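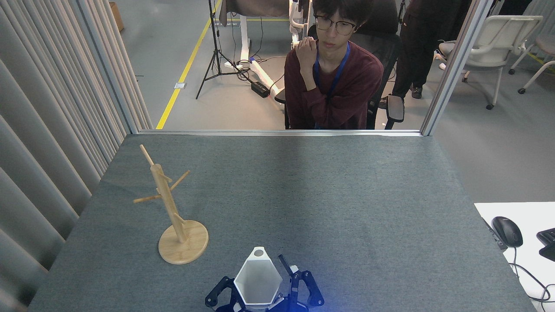

What do you need to settle first when you build a robot station in a shared workshop?

The table. Get the work surface fixed in place and covered before you touch a single line of code, and leave it alone after that.

Undville Shared Workshop
Robot Build Course, handout 4: Hanging a cup on a mug tree
October 27, 2024

OK, welcome back. Last session was bolting things down and running cable, and I know half of you were itching to see something move. This handout goes with the first real task, and I've written it the way I'd talk you through it at the bench, so skip around if you like. Bring your own notebook, because you'll want the numbers from your build and mine won't help you much.

The task

Take a cup, carry it to the mug tree, put it on a peg, let go. Your kid can do it half asleep! A gripper on the end of an arm finds it surprisingly annoying, and I picked it for exactly that reason. There's a grasp, a turn, a line-up and a release, and if any one of them is a little off you hear about it when the cup hits the table.

Why felt

I get asked this every course. Felt is cheap, it doesn't throw glare back at a camera the way a bare shiny top does, and things that land on it tend to stay where they land. Pull it tight before you fasten it. A ripple you can barely feel with your palm will tip a light cup, and then you'll spend an evening blaming your grasp code (I did, in May, two evenings). Gray is nice because both pale wood and a white cup stand out against it.

Picking the cup

We use a faceted one. With flat sides, two fingers pinching from opposite sides can sit against something flat, and the cup is less likely to roll in the grip. The catch is that the flats have to face the fingers. If you come in turned a few degrees off, you're squeezing corners, and the cup will twist as the fingers close. Sometimes it twists into place and you feel like a genius. Don't count on it.

Things to write down for your cup:
- width across the flats, width across the corners
- how high up the side you want the fingers
- where the opening points once it's in the grip

That last one gets left out all the time. The arm knows where the gripper is. It has no idea which way the cup is facing unless you tell it.

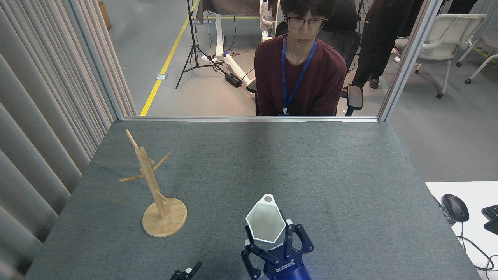

Fig. 2. Cup held between the fingers, opening tilted up, mug tree to the left.

Turning the cup

Do the turn out in open space, well clear of the pegs. I like to move up, move over, stop, turn, and only then go in. It's slow and it looks clumsy and I don't care - you can smooth it out later when it's boring. People who try to turn and approach in one sweep end up clipping a peg with the back of a finger. Remember the fingers stick out past the cup on both sides, so the thing you're steering around the tree is a lot wider than the thing you're looking at.

If your gripper is a Robotiq like the one in Fig. 2, look at how far the linkages reach sideways and sketch that outline from above. Then sketch the tree to the same scale. Slide one paper over the other. Low tech, takes five minutes, and it'll show you which pegs are worth trying.

Choosing a peg

Our tree has four pegs, at different heights and pointing different ways. Start with one you can reach without passing another. Leave the lowest one for last, there's not much room between it and the base and your fingers need to fit in there too. The peg that angles up from the top is tempting, and it's a fine second choice.

Mark the spot where the base goes. A bit of chalk is enough. If the tree moves and your code doesn't know, every position you saved is wrong by the same amount, and that's a very confusing way to fail.

Letting go

Open the fingers a little, wait, then open them the rest of the way. Back out along the line you came in on. If you go straight up out of habit you'll take the cup along with you, or the whole tree.

My numbers, for what they're worth

The Wisstead group ran this last spring with the arm control package from Teoh, and we logged 48 tries before anyone was allowed to change the grasp. Of those, 12 were drops, mostly at the release. Our wait between small open and full open ended up at 2,000 milliseconds, which felt like forever and cured a lot of trouble. You can cut it down later. Log every try, even the dumb ones, especially the ones where you bumped the table.

Before next time

Finish your measuring sheet. Save three positions: above the cup, clear of the tree, and lined up with your peg. Run between them with nothing in the gripper, at low speed, with a hand near the stop button. If you're sharing the Grellby bench, wipe your chalk marks when you leave and write your base position on the sheet by the door, the next pair will thank you.

And if you get a cup on a peg before next session, do it ten more times and tell me how many stayed on. That's the number I want to hear.

14 comments
37 shares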